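Dostent Computer Repair and Parts
Minutes of the staff meeting, Jan 12, 2025
Place: back workshop, Brernari building
Present: Ritva Koivisto (chair), Zoriana Savchuk (minutes), the two bench technicians, the front counter, the evening student
Absent: the driver, who sent his points in writing

1. Opening and last minutes

Ritva opened the meeting when the kettle was ready. The minutes of the previous meeting were read and accepted with one correction. Under the point of the shelves it was written that the lower shelf is for monitors. It should be that the lower shelf is for power supplies and the monitors stay on the floor rack near the door. I have corrected it in the binder also.

2. The school towers

This was the main point and it took the most of the time.

The agreement with Stanell is signed. We receive 297 used desktop towers from them, in three deliveries, and the first one is already in the hallway. The last one must be finished in July. The towers come from classrooms and offices, so the models are mixed and we don't have a list which is in which delivery. Ritva asked Stanell for such a list and they answered that it does not exist.

The bench reported from the first ones that were opened. The dust is less than we feared, but the cables are in poor order in many of them. Somebody before us has pulled them across the middle of the case without tying, and the data cables stand up so high that the side panel presses on them when it is closed. It was agreed that the cables are to be laid again in every tower which we sell as complete. In towers which go for parts we don't spend time on this.

There was a discussion whether to open the tower standing or lying. The evening student prefers it standing, as she sees the back connectors better. Both technicians want it lying on its side with the open part up, and the graphics card is taken out first if it is heavy. Decision: lying, on the slatted table. The screws go in the magnetic dish and not in the gaps between the slats. Three screws were collected under the table last week and one of them was a special long one.

3. Order of work on one tower

We had until now no written order and each person did it in his own way. The following was agreed, and Zoriana will print it in large letters.

Unplug the power and hold the start button for some seconds.
Write the tower number on the tag and on the case, with the same pen.
Remove the side panel and put it behind the table, standing, never on top of another case.
Take out the drives first. The drive goes directly in the grey bin for wiping, with its own tag.
Check the power supply label and write the wattage in Lu.
Memory out, test on the test board, back in the same slots if good.
Processor out only if the board is sold separately or if the paste must be changed.
If the processor is out, the socket gets its plastic cover as soon as possible.

The last line caused some talk. We have not enough covers, and one board was lost before the holidays from bent pins. The counter suggested to cut covers from clear packaging. The bench doesn't like this — the packaging makes static and also it has no edge to hold. Decision: buy covers. The technicians will find out which socket types we need before the order is made.

It was asked if the plastic carriers for the hard drives should be kept together with the case. Yes, always. A case without its carriers is difficult to sell, and we had two angry letters about exactly this. The carriers go back in the bay empty after the drive is removed.

4. Wiping of drives

No drive leaves the workshop unwiped, also when the customer says that it is empty. Stanell requires a certificate for each drive with the serial number. The program makes the certificate by itself but the file name is only a date and hour, so it is impossible to find the right one later. From now on the file is renamed to the tower number when the wiping is finished and not at the end of the shift.

Drives that fail the wiping are drilled. The drill is used only with glasses on. The glasses are again in the drawer under the vice, please leave them there.

5. Money

Ritva presented the numbers. The workshop has 3,272 dollars for tools and small parts until the summer. From this, 600 dollars are reserved for new memory, because many of the school towers come with too little to be useful for anybody today. The bench asked for a second soldering station. Ritva is not against it, but she wants to see first how often the old one is really occupied. A sheet of paper will hang beside it and each person writes when he uses it and for how long. We look at the sheet at the next meeting.

Thermal paste, cable ties and compressed air can be bought by the counter without asking, up to 15 dollars each time. The receipt goes in the blue envelope. Receipts in coat pockets will not be paid out after the month is closed.

6. The driver's points (read by Zoriana)

The driver wrote that the hallway must be free to the width of the trolley. At the moment he has to turn the trolley sideways and carry the towers for the last metres. He asks also that the towers for recycling are not stacked higher than his shoulder.

It was agreed. The monitor boxes will be flattened and moved to the yard shed. The evening student offered to do it this week. The colour tape on the floor will be renewed, yellow for in, green for out. The old tape has lost so much colour that new people cannot see which is which.

He asks also who has his gloves. They were found during the meeting, behind the radiator.

7. Inventory in Lu

Lu is working again after the update, but the category "other parts" has grown too much. Everything that a person was too tired to describe is in there. It was proposed to close the category completely. After some discussion it stays, but each part in it must have at least one word that says what it is. Optical drives get their own category, there is still a small demand for them from people with old discs of photographs and from one dental office.

Graphics cards are to be entered with the full name from the sticker. If the sticker cannot be read, leave the card on Zoriana's desk.

8. Evening course

The spring group of the course "Open your own computer" is full. Ritva leads it like last year. The participants work in pairs on one tower, and the towers are chosen from those which are already checked by the bench, so that no one meets a broken board on the first evening. She asks for cases with enough space inside, where a beginner can see the power supply, the board and the drive bays without a flashlight. The small office models are not suitable for this.

The course handout was checked together. Two mistakes were found in the French version and one in the English. The word "favour" was also spelled in two ways on the same page. Zoriana corrects it and prints new copies.

9. Other points

The window by the sink does not close properly. Ritva has written to the landlord.

Please don't eat at the bench. The table by the coat rack is for eating.

The light above the second bench blinks. The tube is ordered.

10. Tasks

Zoriana: printed order of work, handout, sheet for the soldering station.
Bench: list of socket types, list of cases suitable for the course.
Counter: cable ties, floor tape in two colours.
Evening student: monitor boxes to the shed.
Ritva: landlord, second delivery date with Stanell.

The date of the next meeting will be written on the door. Points for it can be put in the binder until the evening before — please write them so that another person can read them.
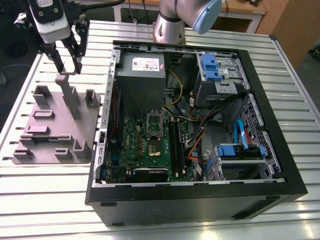 Points which come after that are moved to the following meeting, except if it is something about safety or about a delivery.

Minutes written by Zoriana Savchuk, read and approved by Ritva Koivisto.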